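Speaker Notes: Student Demonstration Project, Closing Talk
Speaker: Temitope Danladi, Project Instructor
Introduced by Wilma Aitken, Colament Program Office

Opening

Good afternoon, and thank you to the Program Office for the invitation. I speak today on behalf of the students of the Torkedau project, which began in September and has now completed its second term. My remarks concern how the students learned to demonstrate handling tasks with hand-held grippers, and what the course will ask of the next group. 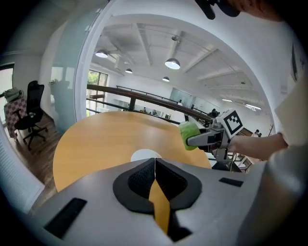 Reading time: 15 minutes

Slide 2. Working with a sponge

A green sponge held at the tip of the gripper. Soft objects come early in the course. A sponge bulges when it is squeezed, and students must judge how far to close the fingers. Mention that the printed marker on the cube is part of the tool and should be kept clear of sleeves and hands.

Pause for the room to look at the slide.

The term plan set a target of 3,000 demonstrations. The students submitted 1,090 that met the written standard. I wish to be plain about that difference. Much of the first term went to agreeing on what a good demonstration is, and the written standard was revised 2 times before all teams accepted it. The department regards this as time properly spent.

Slide 3. The written standard

Read the three main rules aloud. Each demonstration has one stated goal. The student begins from an open gripper. A dropped object is recorded as a drop and is never removed from the log.

The third rule caused the most debate – several students felt that a drop reflected badly on their team. Refer to the Atetell worksheet, page 2, where drops are entered in their own column.

Slide 4. Round and heavy objects

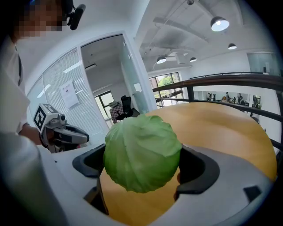
Will students need programming experience to join the next course?
Prior programming is welcome but is not required. The first weeks cover handling practice and record keeping, and the programming sessions start from the beginning.

The cabbage on this slide is held between two fingers, one on either side of the head. Smooth, round produce asks for a different approach from the sponge. Students are taught to line up the fingers with the widest part before closing, and to lift slowly.

If time allows, add the remark from the Yang team report: "We practiced the approach more than the grip." Otherwise go directly to the closing slide.

Slide 5. Next term

Teams will again be formed by the instructor. Applications go to the Program Office, with a short statement of interest. Ms. Aitken will take questions on credit and scheduling – please direct those to her and keep questions on the coursework for me.

Thank the students by team. Leave the contact slide up during questions.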